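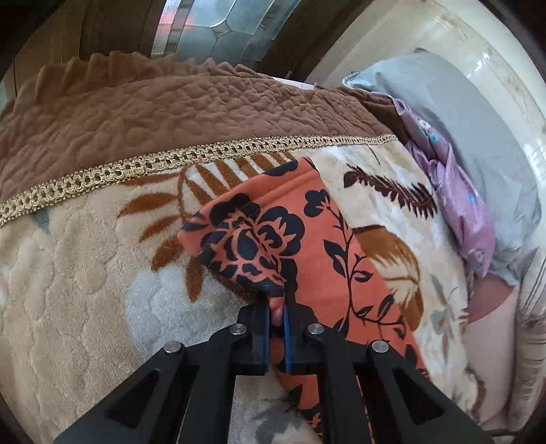
February, late, kettle on for the third time

The new pads are on and they grip! I printed the jaw blocks last night, sat up far too long filing the edges where the bridge had sagged, and this morning I took the whole gripper up to the bedroom because the workbench was covered in swarf and I wanted something soft to try it on. First go at proper cloth, the orange one with the black flowers, and I squeezed and it took up a neat little tuft between the two blue pads and I made a noise that I'm glad only the house heard. After all those evenings of watching things slide out of the old jaws I could have danced. I sat on the floor afterwards and wrote down every thought I had before it could get away, and I am copying it out here because the back of an envelope is no way to keep a log.

So. The pads. The old ones were cut from a mouse mat and they were rubbish, far too squashy, they folded over at the top as soon as you put any pressure on. These are firmer and narrow, and they stay nearly upright when the jaws come together. Cloth needs a different sort of pinch from a screwdriver handle or a mug. You have to come down into it a bit, let it ruck up, and then close. If you come in flat you just stroke it. I must have stroked that cloth for a good while before I got the knack, and I did wonder how on earth I am going to teach a motor to do the same thing.

Which is the next bit, and the bit I keep putting off. At the moment it is all hand work. I hold the handle, I squeeze, the inner links push up, the jaws shut. Lovely and simple. Zlatko says I should leave it like that until I properly understand what my hand is doing, and only then put the servo in. He is right and I hate it. I have had the servo in its bag on the windowsill since before Christmas and it looks at me.

Zlatko Stojanovska, I should say for my own benefit when I read this back in ten years and have forgotten everyone, is the one with the good printer at the shed in Brarkach. He let me use it for the long outer arms, which wouldn't fit on my bed at all. We put the pocket in the arms, the three-sided one, to save a bit of plastic and time, and I was sure they'd go floppy but they're fine. I leaned on one with my whole thumb and it barely gave.

Screws next. I've gone back to the round-headed ones at the joints. The flat ones looked smarter but I kept chewing the slots, and with these I can get a driver on without taking the gripper off the handle. The joint by the right jaw is still a touch tight. I backed it off a quarter turn, then it rattled, so I did it up again an eighth, and it's liveable. A dab of the candle wax helped. I did read that you're supposed to ream the holes after printing and I did not do that, and I dare say that's the whole trouble. Reamer is on the list.

The list, while I'm at it:
Reamer, small
More of the blue stuff for pads, the shop in Zalgate had one sheet left and I bought half of it like a fool
Washers, thin
Return Zlatko's calipers!!
Find out why the left side closes a hair before the right

That last one is bothering me. The two sides are meant to be the same, I drew one and mirrored it, and if I hold it up to the lamp and close it slowly the left pad gets there first. It's tiny. With cloth it makes no odds at all. But when I try it on a bit of card the card tips over to one side every time, so something is out. Could be the hole, could be me holding it wonky. Will swap the blocks over tomorrow and see whether the fault moves with them. That was Zlatko's idea too and I'm cross I didn't think of it.

Cycle counting goes on. I started a tally when I fitted the second set of links because I wanted to know how long the printed joints would last, and I click the little counter every time I close the jaws all the way. The first set cracked at 1,087, right at the pin, with a really horrid snap. This set passed 1,000 the day before yesterday and I held my breath through the next stretch, and tonight when I stopped it read 1,727! Not a mark on them. All I changed was printing them lying down so the layers run along the link and not across it. I told Zlatko on the phone and he said "well, yes", as if everybody is born knowing that. I wasn't.

I've named the arm Jinura, by the way. The arm doesn't exist yet beyond a base plate and a drawing, but it's got a name and I'm very fond of it. The shoulder is going to be from a Pillai gearbox I got second-hand, heavy old thing, stinks of grease. I turned it by hand after supper and there's hardly any slop in it. I could feel a slight notch once per turn, maybe a chipped tooth, so I'll have the cover off at the weekend. I'd rather know now than when there's a gripper swinging about on the end.

What I would love, and I'm writing it down so that I'm held to it, is for Jinura to pick a cloth up off a flat surface and put it down again somewhere else by the end of spring. I don't mind if it's slow. I don't mind if it comes down in a heap. Folding can wait for another year, folding is for clever people with more motors.

Small things before I forget. The handle wants to be fatter, my hand was aching by the end and I've got a red line across the palm. Tape for now. The pads want their corners rounding off because one of them picked at a thread on an old tea towel. And I need a softer spring for the return, this one opens with such a twang that the cloth gets flicked half the time.

Gone eleven. Glue on the spare pads is setting under the dictionary, must remember not to lift it before breakfast.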